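Zbigniew Brzozowska
12 October 2021

Okay, a little thread about my grandmother's plum cake, because 6 of you have asked me for the recipe since last night and I would rather type it once. Get a coffee, I do go on.

She baked it in a coal stove in a kitchen so small you had to back out of it. No recipe, no scale, just a blue cup that had lost its handle. My aunt finally followed her around with a notebook one May and wrote down what went into the bowl, and that page is what I cook from (the page is mostly butter by now).

You want the small dark plums, the ones that come away from the stone when you twist them. Mine came from the Prendergast orchard stand out past Tullach, and the lady threw in a handful of soft ones for jam, bless her!

Cream the butter and sugar until your arm complains. Eggs one at a time. Then flour, a spoon of sour cream, a pinch of salt, and lemon peel if you have a lemon. Push the plums in cut side up, close together like people on a bus, and sprinkle sugar and cinnamon over the top. 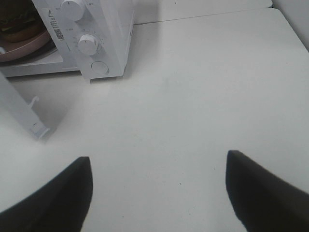 White toaster oven, two round knobs and a button.

I know some of you only have a small oven or a dorm kitchen. Use a smaller pan and start checking at 30 minutes. If the top is getting dark before the middle is set, lay a bit of foil over it and give it more time. Then let it sit for 20 before you cut it. I have never once managed this and I'm not proud.

My aunt says it's better the second day, with the plums sunk in and the edges gone a bit chewy. I believe her, but there are four of us in the house, so I can't say I've checked.

If you make it, please send me a photo, even if it sinks. Hers sank all the time, and she'd put the dent in the middle of the table and fill it with cream.

266 likes · 30 shares

Comments

plumjam_dee: Does it work with frozen plums? Asking from a very plumless town.

Zbigniew Brzozowska: Yes! Don't thaw them all the way, and pat them with a towel first.

oldmillroad: My mother used a cup with no handle too. Thank you for this.

More from this author
Soup for a cold
Rye bread, third attempt
What to do with too many apples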